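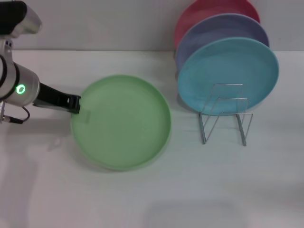 The Monday episode of The Stivell House ran to 44 minutes without adverts, and 18 of those went on the reading of the will. I timed it on the second viewing. That is a long stretch for a serial whose scenes are usually over before anyone has sat down. The director holds a wide shot of the dining room for most of it, with the family along one side of the table and the solicitor at the end. There are very few props, and the one that matters is a plate, round and pale green with a raised rim, much like the one on the white table at the top of this post. The elder sister keeps turning it while the clauses are read out. When her name fails to come up she stops turning it, and the shot changes for the first time.

I have been following the programme since the Patstead storyline, so I will keep the recap short. The father left the house to both daughters in the first will. The second will, signed in August in story time, leaves it to the son-in-law on condition that the marriage lasts a further year. The younger daughter had already packed to leave him. Viewers knew this from the previous week, and so did the housekeeper, who heard the telephone call. The husband does not know. The whole of the reading therefore runs on who is looking at whom, and the dialogue is almost entirely legal text.

The writing of that text was better than usual. Serials tend to have a solicitor say "everything goes to" and let the music do the rest. In this one the clauses came in order, with the small gifts first: 200 pounds to the gardener, the piano to the church, then 2000 to a cousin who has not appeared on screen since the wedding. I assume he is coming back. The show rarely spends a line on a character it has finished with, and the camera went to the son-in-law at the mention of him.

The sound was less good. The room tone changes between the wide shot and the close-ups, most plainly after the second break, where a clock is audible in one and missing from the other. There is also a line from the solicitor ("subject to the foregoing") that has been re-recorded and does not match his mouth. I noticed the same fault in the hospital episodes and put it down to a rushed edit.

On continuity, the letter is now a problem. In the Usmani wedding episodes it was sealed and in the desk. On Monday it was open, in the mother's handbag, and she had evidently read it. Either a scene was cut or we are being set up for a flashback. I lean towards the flashback, as the desk has been in the background of every study scene for weeks - usually with the drawer slightly open.

The trailer for the next episode shows the younger daughter at the station and a man from Vulus, the property firm, walking round the garden with a clipboard. Trailers on this programme are cut out of order, so the station scene may well come from later in the week. My guess is that she gets as far as the platform and is telephoned about the condition in the will. I would rather she got on the train, but the actress is in the new title sequence, and they would hardly have filmed that for a departure.

I will post on the next one once I have seen it twice.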